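Stainless or aluminized for a daily driver in road salt?
Last updated: May
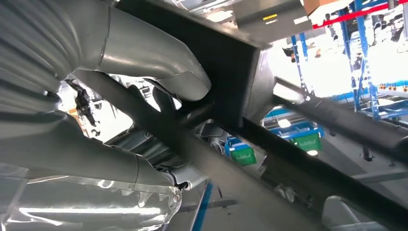 Silver pipes next to the underbody, plastic film still on the lower one.

rustbelt_wagon
Shop in Adidthorpe quoted me two systems. Aluminized is 300 less than stainless. I drive 71 miles a day and they salt from the first frost on. Car has 14 years on it. Which one would you buy?

plerk71
Stainless. I went through two aluminized mufflers in Plerkuven and both rotted at the seams.

devex_dan
Disagree. On a car that old the body goes before the pipe does. Get the aluminized and put the money into brake lines.

plerk71
Brake lines are a separate job. He asked about exhaust.

rustbelt_wagon
Lines were done last spring. Floor is solid except one patch behind the driver's seat.

quietidle
What grade of stainless? 409 gets surface rust the first winter. 304 holds up better but costs more. Ask them — some shops just write "stainless" on the quote.

rustbelt_wagon
Quote says 409.

devex_dan
Then I'd really save the money.

quietidle
409 will still outlast aluminized. It just won't look nice. Replace the hangers too, and use new clamps.

saltflat
Peel all the film off before you start it. I left a strip on mine and it baked onto the pipe. Smelled for a week.

plerk71
Still say stainless if he's keeping it past three years.

3728 views
11 comments
Share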